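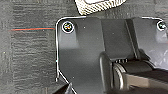 Mixed storage is among the least studied subjects in the management of shared rooms, although almost every school, clinic and community building depends on it. Furniture is selected with care, lighting is specified, and flooring is replaced on a schedule. The goods kept in the room are usually left to settle wherever there is space. Metal equipment makes few demands in this respect. A flat, dark gray plate with round-headed screws set near its upper corners can be wiped down in a moment, and its fasteners can be checked at a glance. Plush toys, lined fabric containers, cartons and rolls of tape are another matter, and it is with these that the present article is concerned.

Over the winter, the Tullico Center in Dovcombe reviewed the way it stores play materials and general supplies. The review began in December and was directed by Meriem Nasr, head of program spaces, with assistance from Fouad Metwally of the purchasing office. A budget of $3,000 was approved. Much of it remains unspent, as the greater part of the work consisted of sorting, cleaning and relabeling goods the Center already owned.

**Open shelving and its limits**

The Center has used wire shelving for many years. Air passes through the grid, dust falls to the floor, and the contents of each level can be seen from across the room. Casters allow a unit to be rolled away from the wall for cleaning and are well suited to carpet tile, provided that the heaviest goods are kept low.

The limits of wire shelving are also well known to the staff. Small objects tip between the wires. Soft toys slump and are pushed back by whatever is put down after them, so that the rear half of a shelf gradually becomes a place for things that have been forgotten. Bins present a related difficulty. A bin placed behind loose goods cannot be taken out until the loose goods have been moved, and in practice it stays where it is.

Ms. Nasr's first decision was to treat depth as the scarce resource. Under the new arrangement, no level holds more than two rows, and the rear row is reserved for items needed once a month or less. Bins have been brought to the front. Printed cartons, which had been filed by size, are now turned with their lettering outward wherever the shelf permits.

"The previous system was tidy at eight in the morning," Ms. Nasr observed. "We wanted one that was still usable at four."

**Fabric containers**

A second part of the review dealt with bags and soft-sided containers. These are light and quiet, and children can handle them safely. They also wear in ways that a rigid box does not, and the Center had no written procedure for inspecting them.

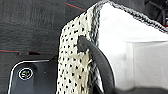
Mr. Metwally drew up a short inspection form in January. It asks the reader to examine seams, corners, trim and any point at which a strap or tube passes through the material. Perforated fabrics receive a line of their own, as fraying tends to begin at a cut side and travel from one hole to the next. Yellowing is recorded but is not treated as a fault. Linings are to be turned toward a window or lamp, where creases and stains are easiest to tell apart.

Containers that fail on trim alone are set aside for repair. The Center has an arrangement with Lamrani, a sewing workshop a few streets away, whose owner, Adel El Khatib, has asked that pieces be delivered empty, brushed out and marked with chalk at the place in question. His preference is for a flat stitch through the existing binding. Where binding has come away at a corner he replaces the full side, on the principle that a patched corner is soon followed by another.

Straps are judged more strictly. A strap that has begun to pull at its attachment is removed from use the same day, whatever the condition of the rest of the container.

**The question of plush**

Soft toys occasioned the longest discussion. They take up more shelf space than any other class of goods at the Center, and they are the first things a visiting child looks for. One proposal was to place them all in closed tubs. Anas Ezzat, who supervises the afternoon program, objected that a toy in a closed tub is seldom asked for, and the proposal was withdrawn.

The adopted rule is that plush remains on open shelves within reach, with a smaller number displayed on the level above as decoration and exchanged every 22 days. The interval corresponds to the Center's laundry rotation. Toys coming down from display are washed, dried flat and returned to the lower group – a modest procedure, but one that has ended the practice of washing only the favorites.
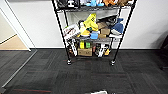

Tape, sponges and other working supplies were the last to be assigned a place. Staff had asked for a cabinet. Mr. Metwally recommended against the purchase and proposed that such items be given the bottom level of an existing unit, with rolls resting on top of a carton and not inside one. Tape stored inside a carton, he noted in his report, is bought twice.

Closing the room now takes 10 minutes at the end of the day, and the task rotates among five members of the program staff. The instructions are posted inside the door:

- Return soft toys to the front row, faces outward.
- Leave cartons standing only if they stand without support.
- Place flat items beneath others along the shelf edge, never on top.
- Put tape and sponges where the next person will see them.
- Set damaged containers on the repair hook and complete the form.

Not every difficulty has been resolved. Packaging that has lost its contents continues to accumulate, and there is disagreement as to whether original boxes should be kept at all. Rachid Cherkaoui of Pultov, the firm that maintains the building, has suggested a limit of one season. Ms. Nasr would prefer to decide by category and will circulate a draft list to the program staff for comment by Friday, April 30, 2021. The inspection form for fabric containers may be requested from the purchasing office.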